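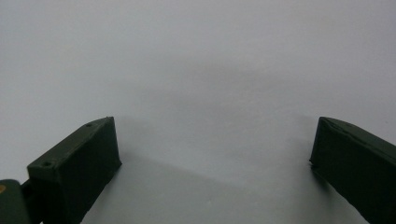 A clear table and a little arch: talking to Virgilio Padilla

I got to Eromcombe just before lunch, in May, with rain blowing sideways up the lane, and Virgilio Padilla had the kettle on before I'd found somewhere to put my coat. He makes small tabletop games for children and grown-ups, mostly ones with balls and arches, and he has been doing it long enough to have strong opinions about tables.

"Start with a plain top," he said. "I can't think on a busy one. I used to work on my gran's old patterned oilcloth and I kept losing things in the flowers!"

His rule now is white, and plenty of it. He lays a sheet over the wood and leaves it bare while he works out where things might go. I asked how long he'll sit looking at nothing. He laughed and said he once did a whole morning of it, then went home and had soup. 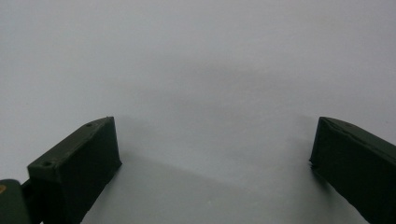

Plain white, the way Virgilio likes to begin.

We talked for a bit about Bustos, his first game, which sold 167 copies at the Darnonton craft fair and then, for a whole winter, nothing at all. He'd ordered 200 boxes, so you can do the sum (he still has the leftovers and keeps teabags in one of them). I rather liked that he told me this without being asked.

The new one is called Stostel, and the arch is the heart of it. It's a cream thing with a rounded top, open at the ends like a railway tunnel, and the balls are a proper shiny red. I asked why red.

"You can find a red ball under a sofa," he said. "I did try cream ones, to match. My sister said it looked like somebody had dropped a mint."

He went through four shapes of arch before settling on this one. The early ones were too flat on top, he thinks, and a bit gloomy - "like a bus shelter" - and he wanted something people would smile at before they'd read the rules. The rules still run to 2 pages, and he would like them to be shorter. I read them over my tea and got lost near the bottom of the first.
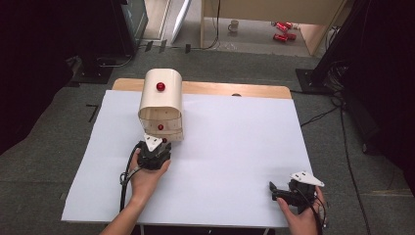 The arch on its white sheet, with one red ball at the top and another lower down the front.

I wondered whether he ever gets fed up with such a small set of bits. He had a think about that one.

"I get fed up with rules," he said. "Never with the bits. You put a ball on top of an arch and everybody in the room wants to have a go."

He hasn't fixed a price yet, and he's still arguing with himself over the box. Darnonton is on again this autumn and he has asked for the pitch next to the cake stall. He's ordering fewer boxes.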